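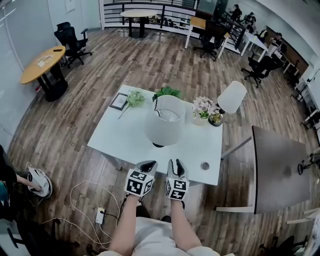 Samina Rajput's objection, raised when the collection plan was first circulated, was that people would tidy a table in the way they tidy their own homes, and that a policy trained on the result would learn the habits of a few hands and very little about lamps. She asked for the order of objects to be fixed in advance. We took half of this advice. The order is fixed in one part of the set and left open in the other, and the two parts are compared in Section 5.

3.2 Collecting the demonstrations

All demonstrations in the Drillville set were made by people holding a pair of hand-held grippers, one in each hand. No robot was present during collection. The grippers carry printed square markers on their faces so that their position can be recovered afterwards, and each has its own wide-angle camera. A further camera at head height gives a view of both hands and the table together. The three streams are joined by Prirkico, our recording software, which also stores the jaw opening.

We chose table dressing as the task. The person starts from a white table with household objects on it, some upright and some on their sides, and finishes with everything standing in a sensible place. The objects are table lamps with white shades, artificial flowers, small pots and a few flat items. Lamps were included on purpose. They are tall and top-heavy, and the shade is the part a beginner reaches for first although it is the worst place to hold. A lamp lying down has to be turned upright while its base is kept from sliding, and most people use both hands for that without being told to.

Collection was done in July in an open-plan office. We did not clear the room or hang screens behind the table. Desks, chairs and cables stayed where they were, and other people went on with their work. An earlier set, Liltard, had been recorded against plain grey cloth, and policies trained on it did poorly as soon as the cloth was taken away. Leaving the room alone cost us some recordings in which a passer-by came between the head camera and the table, but these were few and easy to find.

3.3 What the gripper camera sees

The head view is the easier of the two for a human checker to follow, and in our first trials we used it as the main input. It has a clear weakness. When the person leans in, the forearms hide the base of whatever is being held, and the last few centimetres before contact are lost. The gripper camera does not have this problem, although its picture bends strongly towards the edges and a good part of it is taken up by the gripper body. 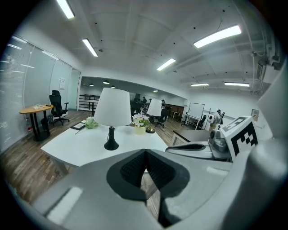

Figure 3. View from a gripper camera with the table ahead. The V-shaped recess of the gripper is in the lower part of the view, with a marker block to its right.

For training we keep the whole circular view and do not straighten it. Straightening throws away the outer ring, and the outer ring is often where the next object first appears. We do mask the gripper body with a fixed shape drawn once for each unit. Without the mask, the model paid attention to small scuffs on the housing and could tell the grippers apart by them, which helped it on the training set and nowhere else.

Ceiling lights were a further difficulty. The wide lens takes in whole rows of them, and the automatic exposure darkened the table whenever the gripper was tilted upwards. We fixed the exposure at the start of each session, using a white lampshade as the brightest object that had to stay readable. Anything above that level was allowed to wash out.

3.4 Sessions and instructions

A session consisted of 30 demonstrations by one person, with a rest whenever the person asked for it. Instructions were kept short. People were told to move at an ordinary pace, to put an object down fully before letting go, and to carry on if they dropped something. Recoveries of this kind were kept in the set. The Makris checker, a small script that runs straight after each recording, rejects a demonstration if either gripper's position is lost for too long. The person can then repeat it while the table is still easy to reset.

Resetting took longer than we had planned for. In the fixed-order part, the starting layout was read from a printed sheet and each object was placed by hand. In the open part, the second person in the pair simply rearranged the table as they liked. Orestis Theodorakopoulos noticed while checking the early sessions that these free layouts became more and more alike as people grew tired, with the same lamp laid down in the same direction each time. From then on the pair changed places halfway through a session, and the layouts became more varied again.

3.5 Filtering

We recorded 274 demonstrations in the open part and kept 264. Those removed were cases where the position of a gripper could not be recovered, or where the view was blocked for most of a grasp. The fixed-order part was cut to 200 demonstrations after the same check. For the comparison in Section 5 we draw 200 from the open part as well, so that both policies are trained on sets of the same size. The remaining open demonstrations are used only for choosing the stopping point.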